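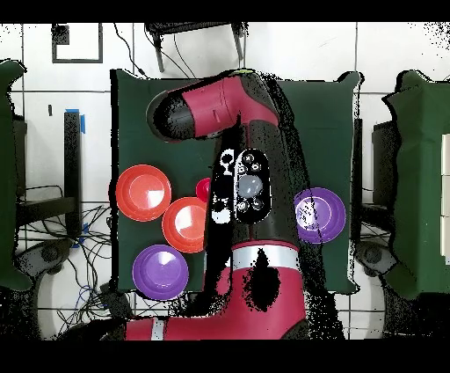

Orange-red and purple bowls and a small red cup on the green cloth.

We use cookies to remember your settings and to count visits. Accept all / Manage cookies

Call for participants: laying and clearing the table

Kerico is looking for 54 people to take part in a study of how bowls and cups are set out, passed round, stacked and put away. The study is called Rulia. It looks at small tableware in strong plain colours, and at whether colour and rim width change the way people pick things up and group them.

You do not need any experience. We would like to hear from people who cook every day and from people who hardly ever do.

What you will do

Each session lasts two hours, including a break of 20 minutes. You will work at a rectangular table covered with a dark green cloth. A researcher will read out short tasks and you will do them at your own speed. The tasks are ordinary ones:

- lay places for two people, then for four
- clear the table and stack what you have cleared
- sort bowls and cups into groups in any way that makes sense to you
- move a bowl of dried beans or rice from one end of the table to the other
- put everything back from memory

After the tasks there is a short interview. We will ask which bowls you found easy to lift and which you would have at home, and we will ask you to talk through one of your groupings. There are no right answers and you will not be timed.

You will be asked to come twice. The second session is 11 days after the first and follows the same pattern with a different set of tableware. Please apply only if you can manage both.

Who can take part

You must be 18 or over and able to follow spoken instructions in English. Most tasks are done standing, but a seat can be provided for any of them. Left-handed people are especially welcome, as are people with reduced grip in one or both hands. Tell us on the form if you use a splint or other support and we will allow extra time.

If you have difficulty telling red from green, please still apply. We have a few places set aside and will ask you some extra questions before the first session.

You cannot take part if you work for Kerico, or if you were in the Imai cup study in April.

Payment

You will be paid £20 for each session and a further £11 when you have completed both. Payment is by bank transfer within 8 working days of your second visit. We also refund bus and train fares within the city on production of a ticket. We cannot refund parking.

Where

Sessions are held in the ground-floor studio at Amano House. The entrance is level and there is an accessible toilet next to the studio. The floor is tiled, so flat shoes are best. Please take off large rings and loose bracelets before you start. Coats and bags can be left in a locker at reception.

Tea, coffee and biscuits are provided in the break. The tableware in the study is not used for food that anyone eats.

Your information

We keep written notes of what you do and a sound recording of the interview. Your name is stored separately from both. You can stop at any point without saying why, and you will still be paid for the session you are in. If you want your notes removed, write to us before the report is finished.

How to apply

Fill in the short form at Amano House reception or ask for a copy by email. The form asks for your age group, which hand you write with, and the times of day you can come. Applications close on 11 May 2025. We will reply to everyone, including those we cannot place.

Questions about the sessions should go to Anikó Medve, who runs the study. For payment, fares and access, contact Imre Juhász in the participant office. Please put "Rulia" in the subject line.

Contact us | Privacy | Accessibility | © Kerico 2025 | Back to top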